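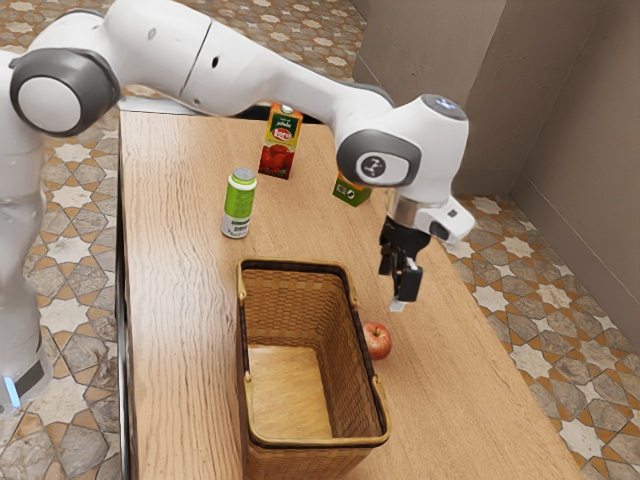 Durante la primera quincena de trabajo en el proyecto Cele se ha completado la recogida de 211 demostraciones en simulación para la tarea de colocar un objeto en una cesta. Dejo constancia en este blog del procedimiento seguido, de los criterios de admisión y de las dificultades encontradas, con la intención de que sirva de referencia a quienes continúen la labor en la sede de Stillport.

## Objeto de la recogida

La tarea se formula en una sola instrucción: «pon la manzana en la cesta». El episodio comienza con la pinza abierta sobre la mesa y concluye cuando la fruta reposa en el interior de la cesta y la pinza se ha retirado. Los demás artículos, entre ellos el cartón de zumo de tomate y la botella de etiqueta verde lima, no intervienen en la instrucción. Su función es obligar al modelo a distinguir el objeto solicitado de los que no lo son, y a planificar trayectorias que los respeten.

Se optó por teleoperar el brazo simulado en lugar de generar los movimientos mediante un planificador. Las trayectorias del planificador resultaban correctas, pero muy parecidas entre sí, y el modelo entrenado con ellas en Woltville fallaba en cuanto la manzana quedaba próxima a la pared de la cesta. Un operador humano corrige, duda y vuelve a intentarlo; esa variedad tiene valor para el aprendizaje.

## Procedimiento

Cada sesión comprende 11 episodios consecutivos, seguidos de una pausa obligatoria. Antes de cada episodio, el programa Brisance modifica la posición inicial de la manzana y la de los artículos del fondo. La cesta se desplaza con menor frecuencia, solo entre sesiones.

El operador dispone de dos vistas: una general, que abarca la mesa y buena parte del brazo, y otra próxima a la pinza. Se registran ambas, junto con las posiciones articulares, la apertura de los dedos y la instrucción escrita. Quien opera no debe consultar las coordenadas de los objetos. Si el modelo ha de decidir a partir de imágenes, parece razonable exigir lo mismo a la persona que le proporciona los ejemplos.

## Criterios de admisión

Se admite un episodio cuando cumple las condiciones siguientes:

- La manzana termina dentro de la cesta, sin apoyarse en el borde.
- Ningún otro artículo ha sido derribado.
- No hay interrupciones prolongadas del mando.
- La instrucción registrada corresponde al objeto manipulado.

Los intentos fallidos no se borran. Se conservan en una carpeta separada y con una etiqueta que indica la causa. Los episodios en los que el operador pierde la manzana y la recupera se consideran válidos y se marcan como «con corrección».

## Observaciones

La dificultad principal reside en el agarre cuando la fruta está junto a la cesta. El dedo más cercano dispone de poco espacio para descender, y varios operadores adoptaron la costumbre de girar la muñeca antes de bajar. Otros preferían empujar ligeramente la manzana hacia la zona despejada. Ambas estrategias figuran en el conjunto, si bien la segunda está menos representada de lo que desearía.

También se detectó un defecto de registro: en las primeras sesiones, la apertura de la pinza se guardaba con un fotograma de retraso respecto a la imagen. El error se corrigió y los episodios afectados se volvieron a sincronizar a partir de los registros originales.

## Próximos pasos

El objetivo fijado para junio es alcanzar 872 demostraciones admitidas, con nuevas instrucciones referidas a la botella y al cartón. Se reservarán 100 episodios para la evaluación, con disposiciones de objetos que no aparezcan en el entrenamiento. Queda por decidir si los episodios con corrección deben recibir un peso distinto; a mi juicio, conviene entrenar primero sin diferencias y revisar la cuestión con los resultados de Stillport a la vista.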